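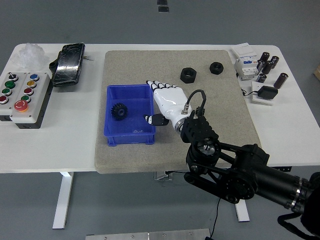 3.2 Collecting demonstrations by remote control

All demonstrations for the sorting tasks were given by remote control. The operator wears a tracked glove on one hand and watches the table through the head camera. Wrist position is sent to the arm, and finger bend is sent to the hand after a per-operator scaling step. We call the software that joins these two streams Tuma. It runs on a single desktop computer and writes arm joint angles, hand joint angles and camera images to one log with a shared clock.

Figure 3 shows the work area used for the small-parts task. The parts are hexagonal nuts of two sizes and a toothed gear, and the target is an open blue bin set at the left side of a sand-textured board. The hand has four fingers and a thumb and is carried on a perforated-plate wrist mount. Other hardware was left on the table on purpose: button boxes and a stop button on the left, a circuit breaker and a group of capacitors on the right. None of these objects is part of the small-parts task. They are handled in other tasks of the Nimdale set, and keeping them in view prevents the policy from learning that every object on the table must be moved.

Figure 3. Work area for the small-parts task, head camera view. The gear is in the bin, two nuts are on the board, and the fingertips are above the right rim of the bin.

Three operators took part (Usman, Munshi and Tapley). Each had a practice period of 15 trials, which were logged but not used for training. After practice, the operators recorded 500 demonstrations in total. An operator could stop a trial at any time with a foot pedal, and stopped trials were kept in the log under a separate label. Start positions of the parts were changed by hand between trials, without a fixed pattern. The bin was returned to a taped outline on the table before a block of trials and was not adjusted within the block.

Mapping a human hand to the robot hand was the main source of error. The robot thumb is shorter in relation to the fingers than a human thumb, so a pinch that closes on the operator's side may leave a gap on the robot's side. In the first version of Tuma we mapped each joint angle directly. Operators learned to squeeze past the point of contact, and the recorded grasps were tight and uneven. In the version used here, the distance between thumb tip and index fingertip is mapped first, and the joint angles are then solved to match it. The remaining fingers follow the direct mapping. Operators reported that flat parts became easier to pick up, although the smaller nut was still the hardest object.

Release needed separate treatment. When an operator opens the hand over the bin, the wrist tends to drift up and back in the same motion. A policy trained on such data opens the hand early and drops the part on the rim. We therefore asked operators to hold the wrist still before opening the fingers, and Tuma reduces the wrist speed limit whenever the fingertips are inside a box-shaped zone above the bin. The zone is set once per block from the taped outline. It slows the approach a little – operators noticed it but did not find it tiring.

3.3 Hand-guided demonstrations

A second, smaller set was recorded by hand guiding. The arm was placed in gravity compensation and the demonstrator moved it by holding the forearm section. The hand cannot be guided safely in this way, so finger motion was chosen from four stored grasps by means of a keypad. This set contains 175 demonstrations, all by one demonstrator (Kershaw).

Hand guiding gave smoother wrist paths and fewer stopped trials. Its weakness is the camera record: the demonstrator's arms cover part of the board during most of the approach, and the policy never meets such images at run time. We replayed each guided path on the robot with the demonstrator out of view and kept the images from the replay. Replay failed when the part had not been put back closely enough to its start position, and those trials were dropped. No such step was needed for the remote-control set.

3.4 Filtering

After removal of stopped trials, failed replays and trials with missing camera images, 377 demonstrations remained across both sets. One author (Jayawardena) checked the labels against the video. No trial was removed for being slow. Pauses longer than the log's idle limit were shortened, except inside the release zone, where the pause is part of the task.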